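Plating Line Automation at the Grimshaw Kitchen: Progress Report to the Keteo Fund

3rd November | By the Grimshaw kitchen project lead

4 comments | 9 shares

Hello again to everyone at Keteo, and thank you for being patient while we got this one written up. I had meant to send it before the autumn menus changed over, but the autumn menus had other ideas, and the kitchen comes first. There is a fair bit to tell you, so I hope you have a cup of tea to hand.

When we last wrote, in August, the two-armed unit from Astus had only just been agreed on and the space at the end of the tray line was still full of trolleys. The trolleys have now gone to the back corridor (which has made the back corridor rather a squeeze, and we are looking at that), the floor has been levelled, and the electrics are in and signed off. The unit itself is due to be bolted down once the last of the guarding is fitted. In the meantime nearly all of the work has been going on inside Letix, the simulation program, where the arms and the table can be tried out on screen without holding up anybody's lunch.

I should say a little about why we are going at it in this order, as two of you asked at the last meeting. The Grimshaw kitchen sends out 126 trays at each main meal. The cold end of the line, where fruit, bread and wrapped things are put on plates, is the dullest job in the building and also the one that gives people sore wrists. It is the same reach and the same turn over and over. If we had brought the arms in first and taught them on the line, the staff at that end would have spent weeks stepping round a machine that couldn't yet do anything useful, and I think we would have lost their goodwill before we started.

So Letix it is, for now. We began with the plainest job we could think of, a plate and a piece of fruit on a clear table. One hand looks after the plate and the other deals with the fruit. It sounds like nothing at all until you try to write it down, and then you find yourself arguing for half a morning over where a thumb ought to go! Apples were chosen because we serve such a lot of them, and because they are a nice middling shape to begin with. Pears and bananas are next on the list, and I am told bananas will be a trial.

The part of the work I most want to tell you about, though, is what the kitchen staff have made of it. We promised you in our application that the people on the line would be in on this from the start, and I was a bit anxious about how that would go. We held 5 sessions in the staff room after the lunch service, with the simulation up on the big screen, and 15 people came to one or more of them. They were paid for their time, which your grant covered, and I do think it made a difference to who turned up.

The first session was quiet. People looked, ate their biscuits and went home. By the second they were telling us what was wrong with it. One of the longest-serving people on the cold end got up and showed us how she steadies a plate, with her fingers spread and only a very light touch, and pointed out that pressing down hard is how you end up chasing plates along the counter. Somebody else wanted to know what would happen with bruised fruit, and who would be sorting it. That was a question we hadn't answered in the plan at all. We have since written it in: checking the fruit before it reaches the arms stays with a person, and so does the last look at every tray before it leaves.

That has turned into a proper change to the jobs, and I would like you to hear it from us plainly. The cold end has always had two people standing at it for the whole of service. Under the new arrangement those two posts both stay, with the hours and pay they have now. One of them moves to checking and loading, and the other moves to special diets, which has been short of hands for as long as I can remember. The staff asked for the two to swap places halfway through each service so that neither gets stuck, and we have agreed to that. The written job descriptions have been shared with everyone on the line, and we are still taking comments on them.

There are worries too, and it wouldn't be fair to leave them out. Some people feel that if the arms do well at fruit they will be given bread, and then sandwiches, and so on down the counter until there is not much counter left. We have told them what we can, that this grant covers the cold end only and that anything further would come back to them first. I don't believe that has settled everyone, and I would not expect it to. A couple of people have also said they will miss the chat, as the cold end is where you stand next to your friend. We are trying to keep the two stations close enough to talk across, although the guarding makes that harder than it looks on the drawing.

On the practical side, a few things have gone slower than we hoped. The plates in our first Letix set-up were the wrong depth compared with our own crockery and had to be changed, which then meant going back over the hand positions. The guarding was measured once by us and once by Astus and the two sets of measurements didn't agree, so it had to be ordered later than planned. Neither of these has cost extra money, only time, and we are still inside the budget you approved.

Our next steps are to finish the fruit work in Letix, to get the guarding in and the unit fixed down, and then to run it outside service hours with the cold end staff standing by and in charge of the stop button. They asked for that last part themselves and I think they are quite right. We won't put it anywhere near a patient's or resident's tray until the people who work beside it say they are comfortable.

One small request, if I may. The money set aside for training is split between operating the unit and basic food safety refreshers. Hardly anyone needs the refresher, but quite a few would like a proper course in special diets, given where the jobs are heading. Would you be happy for us to move that part of the training money across? I can send a revised table whenever suits you.

Thank you, as ever, for the interest you take in us. You would be very welcome to come and sit in on a staff room session, and there are generally biscuits.

Last updated: 3 days ago
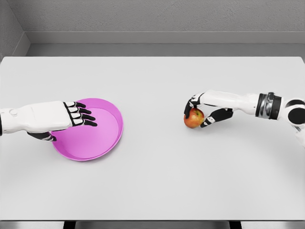
The plate and apple task in simulation, with one hand over the plate and the other gripping the apple.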